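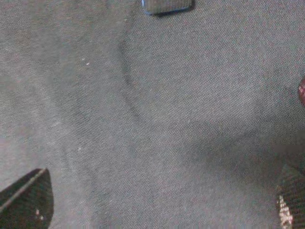

Grey twill, close up.

Gumotlow Cloth Notes

A plain text list of woven fabrics, with one record per fabric, for people who sew, mend or sell cloth and want the same word to mean the same thing each time.

Version notes, Tue 16 October

Spelling of weave names tidied. Two duplicate denim records merged. The column "feel" has been renamed "handle", so scripts that read the old name will need changing.

What is in it

There are 585 records in one file, fabrics.csv, saved as UTF-8 with commas between fields. Most came from the sample books of Hatumeck, a cloth shop that closed its counter and let us copy the labels before the books were split up. The rest were sent in by readers of the Demissie mending newsletter.

Columns

id: a number, never reused. Gaps are records that were merged or withdrawn.
name: the trade name on the label, in lower case.
other_names: anything else the cloth is sold as, separated by semicolons.
weave: one of plain, twill, satin, basket, leno, pile, other or unknown.
direction: for twills only. Z means the ribs climb to the right when the cloth is held face up with the warp upright, S means they climb to the left.
fibre: as printed on the label. We have not tested any fibres.
weight: grams per square metre. Blank if the label gave ounces and no width.
handle: free text, usually a word or two (crisp, limp, dry, spongy).
shrinkage: per cent along the warp after one wash at 40 degrees. Mostly blank.
source: hatumeck or reader.

How it was put together

Wanpen Pongsiri typed in the labels and Rhea Barredo checked them against the books. Where the two disagreed, the book was looked at again and the label won, including its mistakes. A label that says "gaberdine" stays as "gaberdine" in the name column and the usual spelling goes in other_names.

Weave was judged by eye with a folding magnifier. Drill, denim and gabardine all go under twill. Herringbone does too, with direction left blank. Canvas and duck are under plain, whatever the shop called them.

Known problems

Colour is not recorded. It was in an early draft and the names were useless ("mist", "old mist").

Wool is thin on the ground. Hatumeck sold mainly cottons and linens, and readers mostly sent in what they had been patching, so there is a lot of workwear.

Weights sent in by readers were taken on kitchen scales from cut squares and can be well out for light cloth. Filter on source if this matters to you.

Shrinkage was only measured for pieces big enough to mark and wash. Please don't work out averages from it.

8 records have a weave of unknown. The swatches were glued face down and we did not want to tear them off.

Using it

The file opens in any spreadsheet. If the id column turns into dates, import it as text. Indivico users can load it through the stock list import, but direction has to be mapped by hand.

You may copy, change and share the list for any purpose. Please keep the source column.

Corrections

Send the id, the column and what it should say. A photo of the label helps. New fabrics are welcome if you have the label or a receipt with the trade name on it.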